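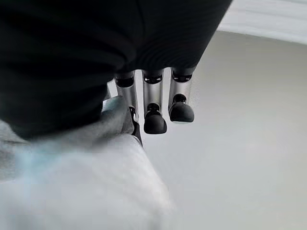
The rules for the household robot at Ollitero fill seven pages, and the longest of them is about laundry. I found this strange at first. I had expected long paragraphs about stairs, about knives, perhaps about small children. Those paragraphs exist, but they are short. The part on soft things goes on and on, and Jamila Ranasinghe, who wrote most of it, says it is still not finished.

"A cup is a cup from every side," she told me. "A shirt is a different object each time you put it down."

Ollitero has its test rooms in Millemdale, on the upper floor of a building where carpets were once sold. The company does not make robots. It writes the working rules for firms that want to put robots into homes, and it tries these rules on real machines before it sends them to anybody. The document I was allowed to read carries the date 13 Aug 2018 and the short title "Drolow," after the street where the first version was drafted.

The main idea in Drolow is simple, and I think it is a good one. A robot with fingers should not be judged only by whether it picked up the thing. It should be judged also by what it did to everything near the thing. If the hand takes a sweater and pulls a cushion with it, the attempt counts as a fault, even when the sweater arrives where it should. If the fingers scrape the seat below, that is a fault too. The people who sell robots do not like this way of counting. Reda Berrada, who deals with the client firms, told me that one of them asked to have the rule moved to an appendix. It stayed on page two.

There is a practical reason for being so strict. Cloth hides the hand. When a hand goes under a garment, the fabric falls over the fingers, and the person who supervises can no longer see where the tips are. A camera near the wrist helps, but it also can be covered. So Drolow asks for three separate moments at which the machine must stop and wait: before contact, after closing the fingers, and once more when the cloth is free of the surface. Each pause is short. In the June draft the second pause did not exist, and Iresha Kumarasinghe, who runs most of the trials, fought to have it put in.

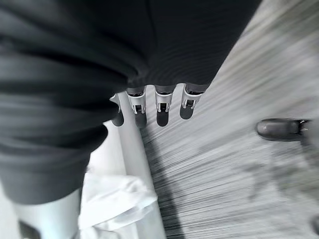 She also fought for the rule about distance. The supervisor must stand on the same floor as the robot, in the same room, with nothing between the two that a person could trip over. It is forbidden to supervise from behind a desk. It is forbidden to supervise sitting down. I asked if this was not a little hard on the supervisors, and she answered that a session lasts 20 minutes, and that anybody can stand for 20 minutes. After it there is a change of person. The same supervisor may not take two sessions in a row.

Other rules are smaller, and I liked them more. Pockets are to be emptied. Anything with a drawstring goes in a separate group until the hand has been approved for strings. A garment that touches the floor is considered to be on the floor, also when most of it is somewhere else. The fingertips must be wiped after every 30 grasps, with a cloth that has no color in it, so that dirt can be noticed. And the room has to look like a room. This last one comes from Shanthi Kanagaratnam, the oldest member of the group, who spent many years checking kitchen equipment before she came to robots.

Her argument is that a clean laboratory teaches people to be careless. On an empty table, under perfect light, every hand looks skillful. In a living room there are pillows of almost the same color as the sofa, there is a toy that belongs to somebody, there is a piece of clothing which hangs half over the edge. She wants these things to be present from the first day and not added at the end as a kind of examination.
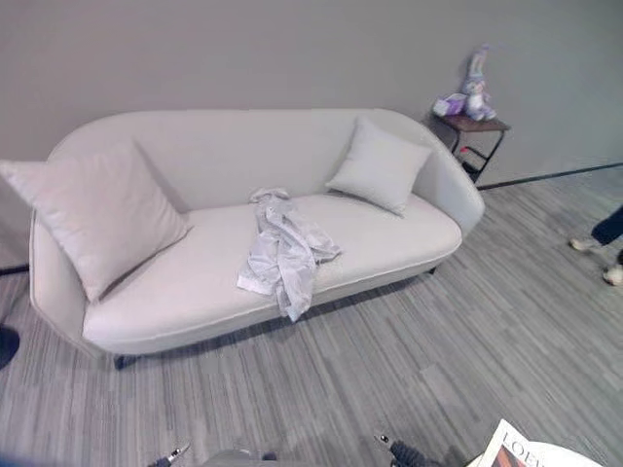
Drolow calls such things "company," and it has its own rule. The supervisor writes down before the session which objects may be moved and which may not. What is not on the list may not be moved. This sounds obvious, but Sumaiya Chowdhury, who keeps the records, showed me that out of 38 faults in her summary, 20 were cases where nobody had decided in advance whether a pillow was allowed to shift. The machine did something, and two people standing beside it had two opinions.

Not everyone is convinced. An engineer at Liyanage, one of the firms which received the rules, complained to me that with so many pauses the robot needs more time for one blouse than his mother needs for a full basket. He is probably right. Chowdhury has heard this before and does not argue with it. She only asks that the times be written down next to the faults, on the same sheet, and that both be shown to the buyer.

The next version will have a chapter on bedding. Kumarasinghe has already asked for a bigger room.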